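Home | Notebook | Benches | Stores | Log in

January, 9.40 am
Gun-woo Yeon

Bench and wall, Ostthorpe room

Finally got round to the worktop this morning and I'm so pleased with it! Two passes with the Jaltlow cleaner, a plain water wipe after each, then a dry cloth. The old tape residue by the front edge needed a plastic scraper and a lot of patience (keep the blade nearly flat, it lifts in long curls, very satisfying).

Mix was 30 ml made up to 1000 ml with tap water. Last time I used it stronger and it left streaks, so please stick to this.
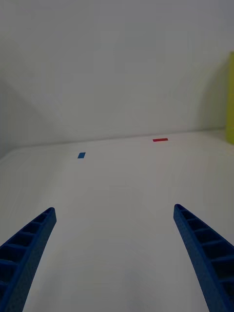 I do like the off-white top with the pale grey wall behind. Small things show up so well on it - the blue and red markers are easy to spot even when they've been pushed to the back. The old brown bench swallowed everything, I lost a whole bag of washers on it once.

Wall next. I tried 400 grit on a hidden patch low down where the filler had dried proud and it came up lovely and smooth, no need to go finer. Rothe paint, tin 117, is the right grey if anyone has to touch up a scuff. Lid is stiff, use the proper opener and not a screwdriver!

Still to do:
- second cloth for the water wipe, the first one sheds
- ask Proluvport if they sell the scraper blades singly
- underside of the front edge, there's more tape there - saving that for after lunch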